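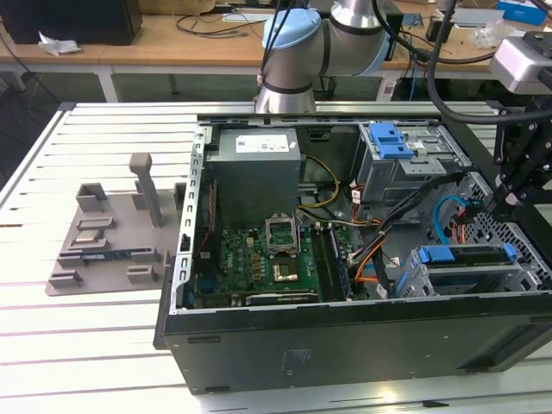
4. Remplacement du processeur

Section valable pour les tours de bureau Sondura reconditionnées, série 2695. Pour les portables Drakby voir le guide séparé. Révision du 2018-01-05.

Avant de commencer

Compter 45 minutes la première fois. Moins ensuite. Prévoir :
- tournevis cruciforme moyen
- bracelet antistatique
- alcool isopropylique, chiffon non pelucheux
- pâte thermique (celle du kit Hidetti convient, une autre aussi)
- un petit pot pour les vis

Vérifier la compatibilité du processeur avec la carte mère AVANT de tout démonter. Liste en annexe 8. Même socket ne veut pas dire compatible - il faut aussi que le BIOS le reconnaisse. Mettre à jour le BIOS avec l'ancien processeur encore en place. Après c'est trop tard, il faudra tout remonter.

Attention : ne jamais ouvrir le bloc d'alimentation. Condensateurs chargés même débranché.

4.1 Mise hors tension

1. Éteindre par le système. Pas au bouton.
2. Interrupteur arrière sur 0, retirer le cordon secteur.
3. Appuyer sur le bouton de démarrage 7 secondes pour vider la charge résiduelle.
4. Débrancher le reste : écran, clavier, réseau. Noter l'emplacement des câbles si besoin.
5. Coucher la tour sur le côté, panneau amovible vers le haut. Retirer le panneau.
6. Mettre le bracelet, pince sur une partie métallique nue du châssis.

4.2 Dépose du ventirad

1. Débrancher le connecteur du ventilateur. Tirer sur la prise, pas sur les fils.
2. Desserrer les vis en croix, un demi-tour chacune, puis recommencer. Ne pas en sortir une entièrement avant les autres.
3. Si le ventirad résiste : la pâte a séché. Petite rotation gauche-droite, sans forcer vers le haut. Un processeur arraché avec son radiateur, c'est souvent des contacts abîmés.
4. Poser le ventirad à l'envers. Nettoyer la base à l'alcool, laisser sécher.

4.3 Dépose du processeur

1. Appuyer sur le levier, le dégager vers l'extérieur, le relever à fond.
2. Relever le cadre métalique.
3. Prendre le processeur par les bords, le soulever bien droit. Ne pas toucher les contacts.
4. Le ranger tout de suite dans une boîte antistatique. Pas dans la poche.
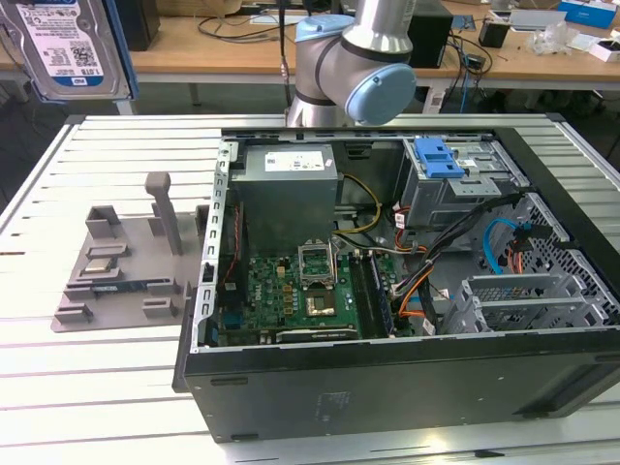
Ne pas souffler dans le socket - la salive suffit à faire des dégats. Une poussière visible : poire soufflante uniquement. Jamais de coton-tige, les fibres s'accrochent et plient les broches.

4.4 Pose du nouveau processeur

1. Repérer le triangle dans un coin du processeur, l'aligner avec celui du socket. Vérifier aussi les encoches.
2. Poser sans appuyer. Il doit se mettre en place tout seul.
3. Rabattre le cadre, puis le levier. Résistance normale en fin de course. Si ça bloque avant : rouvrir, revérifier le sens.
4. Une noisette de pâte au centre, taille d'un petit pois. Pas plus.
5. Reposer le ventirad, visser en croix, rebrancher le ventilateur.

Note : l'oubli du connecteur ventilateur est la panne la plus fréquente au retour d'atelier Figueroa. Message d'erreur au démarrage, ou arrêt au bout de quelques instants.

4.5 Premier démarrage

1. Rebrancher écran, clavier, secteur. Panneau encore ouvert, mains dehors.
2. Démarrer, entrer dans le BIOS, vérifier le modèle affiché et la température.
3. Pas d'image : éteindre, débrancher, reprendre en 4.4 étape 1.
4. Tout est bon : éteindre, débrancher, refermer le panneau.

Garder l'ancien processeur jusqu'à la fin de la période d'essai. Suite : section 5, mémoire.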